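Skeltia Hand Project

The Skeltia Hand Project is a student robotics program at Solholm Technical College in which teams program and test a multi-fingered robotic hand over the course of one academic year.

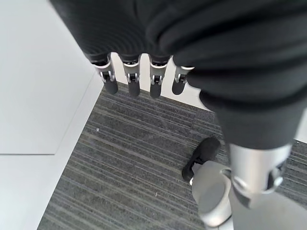
What do students do in the Skeltia Hand Project?

Students write the control software for a robotic hand, maintain its joints and coverings, and prepare it for a public demonstration at the end of the year.

Overview

The project is open to second-year students in mechanical engineering, electronics and computer science. It is taught by the Department of Applied Mechanics and carries 9 credits. Teams of six are formed in September and remain together until the demonstration in May. No earlier experience with robots is required, but students must have passed the introductory course in programming.

The hand has four fingers set side by side and a thumb. The finger joints are silver-colored metal with hinges and brackets, and each digit ends in a black fingertip pad. A dark gray knitted covering is worn over the palm and the back of the hand, with the fingers left free below its gathered cuff.

History

The program was founded by Bimla Tomar, a lecturer in mechanics, as a replacement for an older course in which students built wheeled vehicles. Tomar argued that a hand would bring the three departments into closer contact — the vehicle course had drawn few students from outside mechanical engineering. The first group worked in a storage room in the Rutherford Building, where the project still has its workshop.

Coverings were not part of the original plan. They were introduced in the third year of the program, after a student group proposed them as a way to keep lint and thread away from the wrist. Knitted fabric was later adopted as standard, and the care of the covering is now one of the duties assigned within each team.

Course structure

The year is divided into three terms. In the first, students learn to move a single finger and record the position of each joint. In the second, they combine the fingers with the thumb and practice basic grips on blocks, cups and folded cloth. The final term is given over to a task chosen by the team and approved by the teaching staff.

Each team keeps a written log of tests and repairs. The log must contain at least 1000 recorded finger movements before the team may enter the final term. Worn fingertip pads are replaced by the students themselves, and the date of replacement is entered in the log.

Drollum Cup

The year closes with the Drollum Cup, an internal competition named after the lecture hall in which it was first held. Teams complete one set task and one task of their own, and are judged on control, reliability and the quality of the log. A team may restart a task once without penalty. The winning team keeps the cup until the following May and presents its work to incoming students in September.

See also

Rutherford Building
Solholm Technical College
Robotic hand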